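The Dralton Requisition

Kumudini Bandara had a spreadsheet with 40 lines in it and money for 12. She sorted by unit cost, then by lead time, then by unit cost again.

"Grippers stay," she said.

"How many?" Abimbola Uzor asked. He was on the phone from Riihimäki, where the parent office kept its money.

"Nine. Hand-held, two-jaw. Plus spare pads."

"Pindier quoted you an arm for the price of nine."

"An arm needs a base, a fence and an electrician. Line 31 is the electrician."

He was quiet for a while. She heard him typing. The request had gone in on 8/13/19 and had come back with one word beside each figure, and the word was "Justify." She had justified the cables. She had justified the tape. Under pads she had written that rubber wears and left it there.

"What do they pick up?" he said.

"Whatever is on the table."

"Finance will want an item list."

"Finance can have a picture." She attached it to line 4 and pressed send. 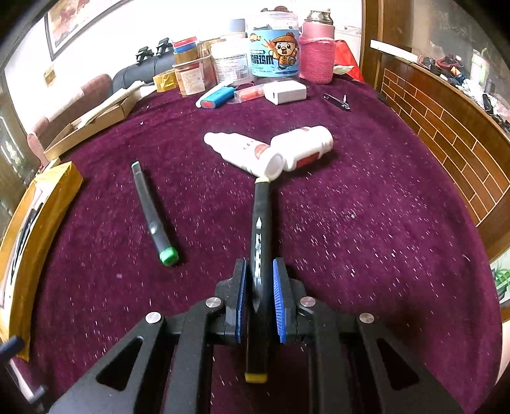 Line 4, hand-held gripper, blue pads. Test item: marker pen, black.

"Is that a tablecloth?" Abimbola said.

"Yes."

"It isn't on the budget."

"No."

He typed again. On her screen the cell beside line 4 went from yellow to green, and the one beside line 5 stayed yellow. Line 5 was the Trisach mounts, 2 per station, not returnable.

"Tell me about the mounts," he said.

She scrolled right to the column where the weights were and began to read them out.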